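We use cookies to improve your visit. Accept | Settings

Slide 6. The Bulstead hatchback, brake wear. Start with the test loop: Pultton and back, 29 miles, mostly downhill on the return. Say that regen did nearly all the slowing — the rear pads had hardly any wear after 98 runs.
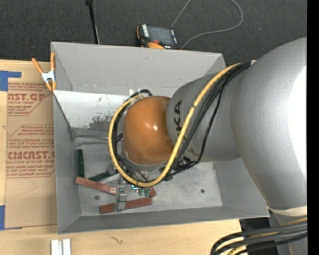
Aldo Gatti asked at the last talk whether pads that get so little use would rust in a wet winter. Answer: the discs do, the pads mostly don't. Move on to tires.

Comments

Ikemeo: Same on mine, rear discs went first.

Messina: Which tires did you run?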